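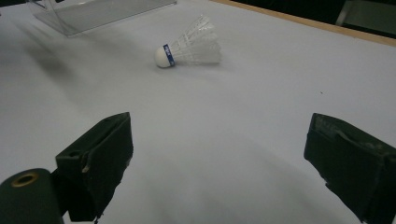

# Cetik plastic shuttlecocks, one season in

The tube says these will "replace feathers for serious club play." I've played badminton twice a week for most of my adult life and I've read that sentence on a lot of tubes. So I bought the Cetik shuttles with my own money, used them from September until our hall shut for the winter break, and wrote down what I thought as I went. The short version is that they're decent plastic shuttlecocks at a price that only makes sense if you believe the tube.

A word on who's talking. I'm a middling doubles player. I can clear from baseline to baseline, I have a backhand I avoid using, and I string my own rackets badly. If you're a county-level singles player, you don't use plastic and you can stop reading. If you play in the yard with the kids, you can also stop, and buy whatever the grocery store has.

## What you get

A tube holds 6. They come in the usual speeds, and the speed is marked on the lid with a colored dot that has no key anywhere on the packaging. I had to write to the seller to find out what my dot meant. The answer took four days and was one word long: "medium."

The cork is real cork, or so the label claims. It's covered the way most of them are, and I'm not going to cut a good one open to check. I did cut a dead one open. There was something cork-like in there, in two layers with glue between them, and past that I can't tell you much. The Feltham shuttles our club used to buy looked about the same inside, and they cost a lot less.

## Flight

This is where the marketing leans hardest, so it's where I spent the most time.

A feather shuttle slows down in a particular way. It leaves the racket fast, then seems to hit a wall, then drops steeply. Plastic ones have always carried on too long. You hit a drop shot that should fall just past the net, and it sails on to about where your opponent is standing with a big smile. Cetik says its skirt "mirrors the deceleration of goose feather." I don't know how they measured that, and there's no test result on the tube or on the website. There is a graph, with two lines on it and nothing written along either side.

On court, I'd say the Cetik falls a bit more steeply than the Feltham. Clears come down at a better angle. Serves are fine. Net shots are where it gives itself away. Tumble one over the tape and it rights itself too quickly, so a shot that ought to be nasty to return is just a shot. Woo-jin Lim, my partner on Tuesday nights, builds his whole game around that net shot and he went off them inside one evening. I care about it less, mainly since my net shots don't tumble much with any shuttle.

Smashes are odd. Hit flat and hard, the skirt folds in and takes a moment to open back out, and for that moment the thing goes wherever it likes. I had a few drift wide that I'd swear I hit clean. My opponents would swear I didn't. All plastic does this to some extent. The Cetik recovers faster than the cheap ones, slower than the Mundico Pro, and nothing like a feather.

I tried a blind test, if you can call it that. Sun-ja Na fed me shuttles from behind a divider, mixing Cetik and Feltham, and I called out which was which after each clear. I did no better than guessing on the first run. On the second I got most of them, but by then I'd noticed that the two sound different off the strings, so I was really identifying the noise. Make of that what you will. If I have to listen for the difference, I'm not sure I want to pay for it.

## Sound and feel

The noise deserves its own section as it's the first thing people comment on. A good feather shuttle makes a crack. The Feltham makes a dull pop, like somebody flicking a cereal box. The Cetik is in between, closer to the pop. It's a nicer sound and I'll admit it made me feel I was hitting better than I was. I suspect a fair share of the glowing reviews online come from that sound.

Feel on the racket is soft. At my string tension it sits on the bed slightly longer than I'd like on drives. In a cold hall it gets firmer, and the skirt does too, and that leads me to the next thing.

## How long they last

"Up to 50 games per shuttle." I have never trusted "up to" and I wasn't going to start here.

I marked the first tube with a pen and kept a tally. The first one split on game 7. It was a chilly night and I'd caught the skirt with the frame, so let's call that one my fault. The rest did better, and a couple were still playable when the season ended, though by then they wobbled enough that we only used them for warming up. None of them got anywhere near the number on the tube. I asked the seller what counts as a game, and whether their testing was done by people or by a machine. I'm still waiting to hear.

What goes first is the skirt, always. The ribs near the cork hold up well. Out at the rim they begin to crease, then one of the creases turns white, and a few rallies later you've got a gap. After that it flies like a wounded moth. Some people at the club warm theirs over a kettle to get the shape back. I tried this. It works for one evening and then the crease comes back in the same place.

The cork itself stayed sound on every one I used. No lost heads, which I can't say for the Hwang practice shuttles we had two years ago. Those would come apart mid-rally and you'd be left swinging at half of one.

## Consistency

The one area where I have no real complaint. Feathers vary inside a single tube, and anyone who has stood at the baseline tipping feathers before a match knows how dull that gets. I hit every shuttle from two tubes of Cetik underarm from the back line, and they landed close together. One ran long. The Felthams were more scattered, although the ones I had were left over from last year and had been living in the trunk of my car, so that's hardly a fair fight.

I did find a difference between the first tube and the third. The third felt slower. Same dot on the lid, same seller. It may have been the hall, which had the heating off that week, or it may have been me. I'd want to see a few more tubes before calling it a fault, and I'm not buying a few more tubes.

## The price

A tube costs nearly twice what the Feltham costs. For that you get a steeper clear, a better noise, and a skirt that lasts somewhat longer if you don't clip it with the frame. Our group goes through enough shuttles that we noticed the money straight away. Sun-ja, who splits the bill with us, asked me what we'd gained, and I gave her the steeper clear and the noise. She asked if we could go back.

You can argue the sums the other way. If they last longer, you need fewer. I did the arithmetic on the back of the score sheet and it comes out roughly even with the Feltham, provided you get an average run out of every shuttle and never break one early. We break them early. Most club players do.

Against feathers, sure, they're cheaper over a season. So is every other plastic shuttle on the market, and the tube is careful not to mention that.

## Small gripes

- The lid is too tight when new and too loose after a month. Mine came off in my bag and I spent a while picking shuttles out from under my shoes.
- "Tournament grade" is printed on the side. Which tournament? There's no approval mark that I could find.
- The white ones are hard to see against our back wall. There's supposed to be a yellow version, but it's been out of stock every time I've looked.
- The tube can't be recycled where I live, and neither can the shuttles.

## Would I buy them again?

At full price, no. On sale, for winter practice, I might. They fly a little better than the cheap stuff, and if you teach beginners who need the shuttle to come down in the right place, that little could be worth having. For regular doubles I've gone back to Feltham and put the difference toward new grips.

If you do try them, pick the slower speed in a small hall, keep them somewhere warm before you play, and put them away once the rim starts going white. Three out of five. I had it at three and a half until I went back and looked at that graph again.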